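The Repair Counter Comes Back to Tornwood
1 August 2024

For most of the last decade, if a can opener broke in Tornwood, it went in the trash. The hardware store on Aker Street had stopped taking repairs, and the closest shop that would look at a mixer or a lamp was in Arnora, 11 miles up the highway.

That changed in June, when Ojeda Tool & Home put a repair counter back in its front window. The store had one until the rent went up and the space was given over to grills. Now the grills are out back and the counter is open 3 afternoons a week.

The charge is set before any work starts. Small jobs are done while the customer waits. Anything with a motor gets a paper tag and a place on the shelf, and the owner gets a phone call when it is ready.

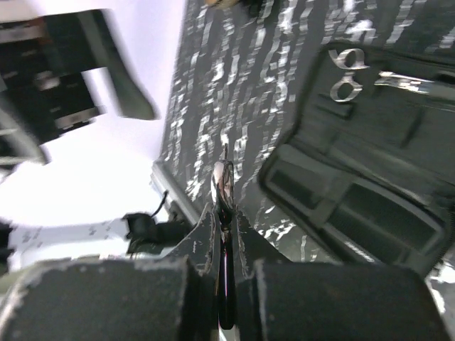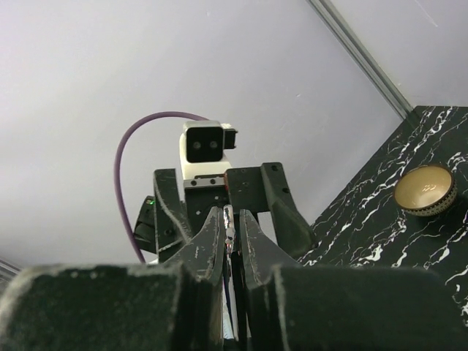

Most of what comes in is old. People bring fans, sewing machines, pepper mills and kitchen scales that belonged to their parents. The newer items are harder to deal with. Many are glued shut, and the maker doesn't sell parts for them. When that happens the store says so and hands the item back without a charge.

Parts are the main cost. The store spent $4000 to stock the shelves with belts, switches, cords, springs and screws, and another $3000 on a used lathe and a better bench. Some of the stock came from the Arnora shop, which is cutting back its hours. A lot of it arrived in coffee cans with no labels, and sorting it took most of the spring.

The counter does not make much money yet. It does bring people through the door, and they often leave with paint or light bulbs. Shops nearby have noticed the foot traffic too, and the bakery on Aker Street has started staying open an hour later on repair days.

Sharpening is next. Knives and garden shears will be taken starting in the fall, with chain saw blades to follow if there is room for the grinder.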